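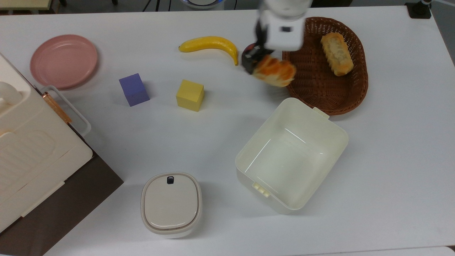
FOR IMMEDIATE RELEASE

Stavstead Mutual opens short-term disability cover to part-time workers

ISECK, January 2025 - Stavstead Mutual said today it will start selling short-term disability insurance to people who work part time. First policies go on sale this month. Until now the insurer only took full-time employees, and only through their employer.

The new plan is called Stavstead Bridge. Pays part of a worker's wages when an illness or injury off the job keeps them home. Sold direct, no employer sign-up needed. Open to anyone under 70 with steady hours at one job or at 2 jobs added together.

"We kept getting the same call," said I-hsuan Yang, head of personal lines at Stavstead. "Person works mornings at a school kitchen, evenings at a store, breaks an ankle. Neither job covers them. We had nothing to sell them and that was a bad phone call to have."

How it works. Applicant picks a waiting period, one week or two. Longer wait, lower premium. Benefits run up to three months per claim. Pregnancy is covered after the policy has been in force for a year. Injuries at work are not covered, those go through workers' compensation as before. Conditions treated in the six months before the start date are excluded for the first year.

A trial run began last June with members of the Iseck office. 474 people signed up. Stavstead changed two things afterward: the claim form was cut from nine pages to three, and pay stubs from a phone are now accepted in place of a signed letter from the employer.

"The letter was the sticking point," said Roos Baert, claims manager. "Managers change, stores close, nobody picks up. People were waiting on a signature while the rent was due. Now they send us the stubs and we get moving on it."

Claims can be filed by phone, by mail or at the Iseck counter. Online filing is planned for later in the year, no date set yet. Self-employed workers are not eligble at this time. Stavstead is looking at it.

Current Stavstead auto and home customers can add Bridge to there existing bill. Rates depend on age, hours and waiting period. Quotes are free and do not need a medical exam, although some applicants will be asked for a doctor's statement.

About Stavstead Mutual
Stavstead Mutual is a member-owned insurer based in Iseck. Sells auto, home, renters, life and disability cover.

Media contact: Roos Baert, Stavstead Mutual, Iseck office. Agents with questions on commission should go through their regional desk, not the press line.

###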